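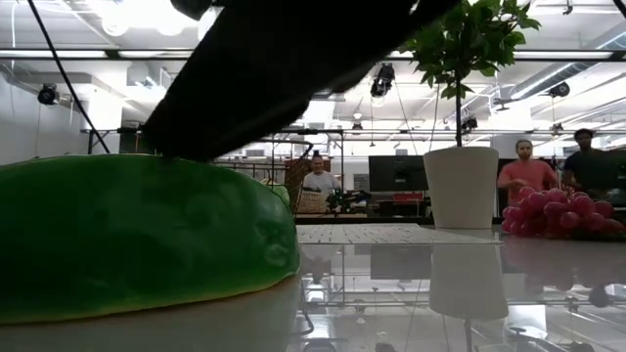 The gripper on a half watermelon at the Lotdale bench.

Gripper fault at Lotdale: please read before your next session

In January the large gripper did not stop when it touched the fruit. It kept pushing down until the rind cracked, and Giang Chu had to press the emergency stop. No one was hurt – his hands were well outside the line.

Lamai Onsri went through the log and found that the force limit had gone back to its default value after a restart. The controller gave no warning. Our limit for soft items is 4 newtons, but the default allows up to 600.

The limit is now checked at every start, and the arm will not move if the value is wrong. Until Grotomik sends the new software, please also read the number aloud to your partner before you enable the arm. Questions about this go to Siwan Hughes.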